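Maihi Golf Club
Category: Course & Greens | Members' Newsletter
Last updated: December

Winter greens, drainage and the trolley policy

The winter programme began after the last of the autumn medals and will run until the soil temperature allows regular growth again. This item sets out what is being done on the course, what members will find when they play, and which local rules are in force. It replaces the short notice on the board by the starter's hut, which was out of date on the trolley routes.

Mowing heights and surfaces

The cutting height on the greens has been raised. A longer leaf in winter gives the plant more surface to work with when light is poor, and it stands up better to foot traffic. Putts will be slower than in September and there will be less difference in pace between the sheltered greens and the exposed ones. Rolling will be used in place of cutting on mornings when the surface is firm enough to take the machine. On soft mornings neither will be done, and dew will be removed with a switch or a drag brush.

The greens were hollow-tined at the end of the playing season and dressed with a medium-fine sand. The holes have closed on all greens except the seventh and the sixteenth, where the thatch layer was deepest and recovery has been slower. Both will be spiked with solid tines each month, weather permitting. Solid tining leaves a small mark that does not affect the roll of the ball to any degree worth recording, and play will continue on the same day.

Members have asked about the pale rings on the third green. They are fairy rings of the superficial type, which discolour the turf without killing it. A wetting agent has been applied and the area will be forked by hand. No fungicide is planned for it. The separate patches at the back of the twelfth are fusarium scars from October and will be filled from the nursery when the turf there is strong enough to lift.

Drainage on the fourth and fifth

The main capital work this winter is the new drain across the low ground between the fourth fairway and the fifth tee. The existing clay pipes were found to be broken at several points and silted over most of their length, and water was standing on the fairway well after the rest of the course had cleared. The replacement is a perforated plastic main with lateral drains feeding into it from both sides, all laid in washed gravel and finished with a sand and soil mix below the turf. The total length of pipe is 162 metres. It discharges into the ditch beside the Workum boundary, which has been cleared and regraded so that it carries the extra flow.

The contractor, Grallura, will work on weekdays only. While the trench is open the fourth will be played as a par three from a temporary mat to the left of the path. The fifth will be played from the forward tee. Turf lifted from the line of the trench is being kept rolled beside the path for relaying and must not be walked on. All ground inside the blue stakes is ground under repair and play from it is not allowed. A player whose ball lies inside the stakes, or whose stance or swing is affected by the marked area, must take free relief at the nearest point of complete relief, no nearer the hole.

Settlement is to be expected after the turf goes back. The line will be topped up in spring and again after the first dry spell. Until it has levelled, balls in the trench line may be lifted and dropped without penalty. 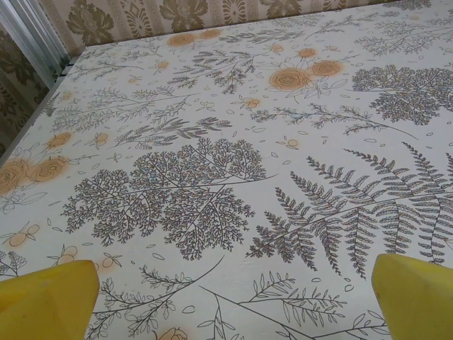 Trolleys and buggies

Trolleys are permitted when the course is marked green on the board. When it is marked amber, only trolleys fitted with winter wheels may be taken out, and they must be kept to the roped routes around the greens and tees. When it is marked red, clubs must be carried. The decision is made by the head greenkeeper after the morning inspection and is reviewed once, at midday. It will not be changed at other times, and staff in the shop are not able to vary it.

Winter wheels are the open-rimmed or ribbed type, without a continuous flat tread. Wheel covers are accepted if they fit closely and do not come loose in use. The Weson covers sold in the shop fit most of the common push trolleys. Members with electric trolleys should check the axle width before buying, as the larger size does not clear the frame on some models.

Buggies are withdrawn until further notice, except for members who hold a medical permit. Permit holders should telephone before setting out. On amber days they will be asked to stay on the paths for holes one, two, nine and eighteen and to enter the fairways at ninety degrees on the others. On red days there will be no buggies at all.

Frost and temporary greens

Walking on frozen turf breaks the cells of the leaf, and the damage shows as black footprints that can last for several weeks. The greater risk comes when the top of the soil has thawed and the ground below is still frozen. At that stage the surface moves under the foot and the roots can be torn. For this reason the main greens may stay closed for an hour or more after the frost has visibly gone.

Temporary greens have been cut on every hole and are mown twice a week. The holes on them are larger than standard. When temporary greens are in use, the main green on each hole is a wrong green, and a ball lying on it must be dropped clear at the nearest point of complete relief. Please also keep bags and trolleys off the aprons.

The inspection takes place at first light. The result is put on the telephone line and the board by 8.15, and on Sunday by 7.45 to allow for the early groups. Players who arrive before the inspection is complete should wait for it, even if the practice putting green appears clear. That green sits in the sun and is not a good guide to the rest of the course.

Preferred lies and mats

Preferred lies are in operation on all closely mown areas in the general area. A ball may be marked, lifted, cleaned and placed within six inches of where it came to rest, no nearer the hole. Once placed, it is in play. The rule does not apply in the semi-rough or the rough. A ball embedded in its own pitch mark in the general area may be dropped without penalty in the usual way, unless it is in sand.

Fairway mats are compulsory on the second, eighth and thirteenth, where wear in the landing zones was heavy last year. On the other holes they are optional. Players without a mat may lift the ball and drop it in the semi-rough at the nearest point, no nearer the hole. Mats can be borrowed from the shop against a deposit. Tees on the short holes are artificial until spring and members should not play from the grass beside them.

Bunkers

Four bunkers will be rebuilt after the drainage is finished: the pair short of the tenth green, the cross bunker on the fourteenth and the one at the right of the seventeenth. In each case the old lining has failed and stones are working up into the sand. The sand will be removed, the base reshaped and a new porous liner put down before refilling to a depth of four inches on the floor and two on the faces. While the work is in hand they will be marked as ground under repair in full, and a ball inside may be dropped outside the bunker without penalty.

Rakes have been taken in from these bunkers only. Elsewhere they should be left inside the bunker, with the handle in line with the direction of play.

Winter competitions

The winter league is played over fourteen holes, leaving out the fourth to the seventh. Scores are Stableford and do not count for handicap. Draw sheets close at 60 entries and a reserve list is kept. Results for a given week will stand if at least half the field has completed a round on main greens. If the course changes from main to temporary greens during play, the round is void and will not be rearranged.

Questions on the course programme should be put in writing to Ataahua Rakena at the club office. Reports of burst irrigation heads, blocked gullies or damaged stakes can be made by telephone at any time during opening hours, giving the hole number and the nearest distance marker.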